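We use cookies to remember your settings and to see which pages get read. Accept | Manage choices

Stop throwing out the slow ones

Most people who gather examples for a learning system will tell you they want clean ones. The arm goes to the blue rod, picks it up, takes it where it is meant to go, and the episode ends. Anything with a pause or a second try gets binned. I think this is a mistake, and I have made it often enough to have an opinion.

Our task at Brirkier is a dull one. There is a table, a grey rack and a thin blue rod, and an arm with a two-fingered gripper has to deal with the rod. We do all of it in simulation. A person drives the arm, the simulator records what the joints do and what the cameras see, and later a model is trained to copy the driver. We set ourselves a target of 2,000 episodes before training anything.

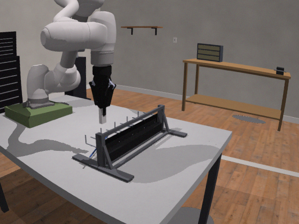
By May we had the 2,000, and half of them were gone by the time we finished sorting. The rule was simple. If the driver stopped, backed off or came at the rod from a second angle, the episode was out. That left 1,000 tidy recordings, and the model we trained on them was good until something went slightly wrong. When the fingers closed a little to one side of the rod, it had no idea what to do next. It had never been shown anyone in that spot.

None of this should surprise people in the trade, yet the habit of cleaning goes on. Part of the trouble is how the work is judged. Drivers at Killville, where I started, were marked on how many good episodes they turned in per shift, and good meant short. So they learned to be short. They found one approach that worked and used it all day. You can't blame them, but a pile of recordings like that is really one recording with small changes.

A thin rod is a fair test of this. The fingertips have to meet on something narrow, and where they take hold of it matters for everything that comes after.
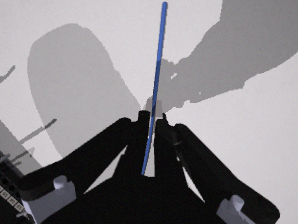
Rees wrote to me after an earlier draft of this piece to say that slow episodes are often just bad driving, and that a model will copy hesitation as happily as it copies skill. That is a reasonable point. I would not keep an episode where the driver has wandered off mid-task with the arm hanging there. But a driver who misses, sees the miss and corrects it is showing you something you can't get any other way. Label those and keep them.

It also costs less than people think. We added 2 labels to our form, one for a correction and one for a real failure, and the drivers pick one when they save. It takes 5 seconds. The failures stay out of training for now, though I would still store them.

The other thing I would change is the starting position. In simulation you can move the rod before every episode for free, and too many groups leave it in the same place because the task script came that way. Move it. Lean it, turn it, put it somewhere awkward near the foot of the rack.

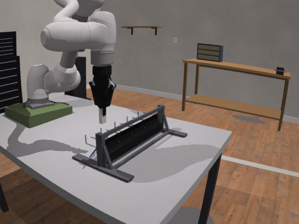

Over at Wetel the view is that simulated examples are cheap enough to make all this fuss pointless, and that you can simply record more. I have heard that argument for years. More of the same narrow thing is still narrow, and a person still has to sit there and drive — the computer time is cheap, the afternoon is not.

We are recording again now, with the new labels and the rod moved every time. The average episode is longer and the drivers complain less. I have asked for the discarded half of the first set to be restored from backup, and we will go through it with the new form before we train again.

Related items
Who should label a failed grasp?
Paying drivers by the hour
What a second camera view is good for
Notes on naming your episodes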